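Chapter 9
Heat You Can Eat: Small Appliances and Where the Energy Goes

Every kitchen has a toaster, and few toasters have ever been read.
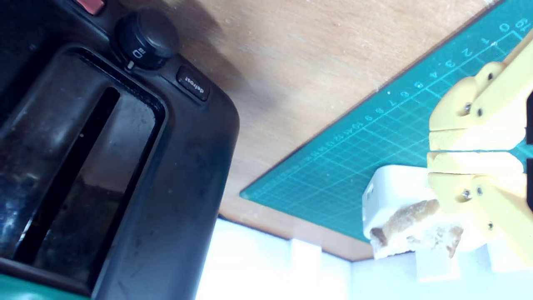
Most people learn one setting in their first week and stay loyal to it for life. The defrost button waits, pressed mainly by guests. Yet a toaster is a decent physics lesson with crumbs in it. Suppose yours draws 956 watts. How much of that reaches the bread, and how much warms the kitchen? By Section 9.3 you will be able to work it out – and to say why the second slice browns faster.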